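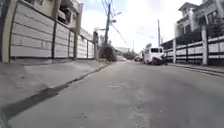 Renata Gajewski
Thread on surface drainage, and why most of the arguments I read about it start in the wrong place. Long. Mute if pipes bore you.

Renata Gajewski
Start with crossfall. A carriageway is built with a slope from the centre line to each edge, commonly 1 in 40. On a 6 m road that puts the crown 75 mm above the channel. It looks flat to a pedestrian and it is enough to move rain sideways.

Renata Gajewski
Long fall is the slope along the channel to the outlet. This is where flat districts go wrong. Below 1 in 200 a concrete channel starts dropping silt, the silt holds water, and the water sits against the joint.

Renata Gajewski
You can cheat a flat site by varying the crossfall so the channel rises and falls between gullies while the kerb line stays level. It is fiddly to set out and the first resurfacing usually wipes it out. 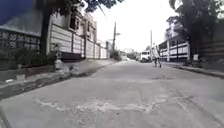 Renata Gajewski
Resurfacing is worth a post to itself. Each overlay adds 30 to 40 mm. Do it twice without planing off the old layer and a 100 mm kerb upstand is down to 30 or so. The road still drains. In a heavy storm it drains over the pavement.

Renata Gajewski
Dariusz Grabowska measured this in Janley for his dissertation. He had levels for 1,274 kerb points and compared them with the original drawings. The median upstand had lost more than half its height. The drawings were still being used for flood modelling.

Renata Gajewski
So the model said the channel held the flow and the householders said their garages flooded. Both were reported accurately. The model had the wrong kerb in it.

Renata Gajewski
Next, gully spacing. The textbook method gives each gully an area it can serve, based on rainfall intensity, channel slope and how wide a strip of water you will tolerate. People argue over the rainfall figure. In my experience the allowance for blockage matters more.

Renata Gajewski
A grating half covered with leaves does not take half the flow. On any real gradient a good part of the water jumps it and carries on to the next one, which was not sized for it. Work from the top of the hill downwards when you inspect.

Renata Gajewski
Ustton did that properly. Wálter Quispe ran the survey there and put every gully into one of 4 classes by silt depth in the pot. The top class got emptied every 3 months and the bottom class every second year. Same lorry, same crew, same budget.

Renata Gajewski
The previous rule was once a year for all of them. That meant emptying clean pots on the ridge while the ones under the plane trees had been full since the leaves came down.

Renata Gajewski
Several people have asked about permeable paving. It works where the ground underneath will take water or where there is a deep enough stone layer to store it. It needs suction sweeping. A normal brush sweeper pushes fines into the joints and shortens its life.

Renata Gajewski
Also check what runs onto it. Bare soil from an uphill verge will seal a permeable bay in 7 years or less. I have a core from Bresmont that is solid clay for the top 20 mm.

Renata Gajewski
Teresa Głowacki asks whether private driveways should be allowed to discharge to the channel. Legally it depends where you live. Hydraulically, one is trivial and a whole street of them is a second roof area that was left out of the design.

Renata Gajewski
Reading, for those who want it: the Segers drainage notes, second edition, chapters on channel flow and inlets. The first edition has a sign error in the inlet table. Check the spine before you copy anything out of it.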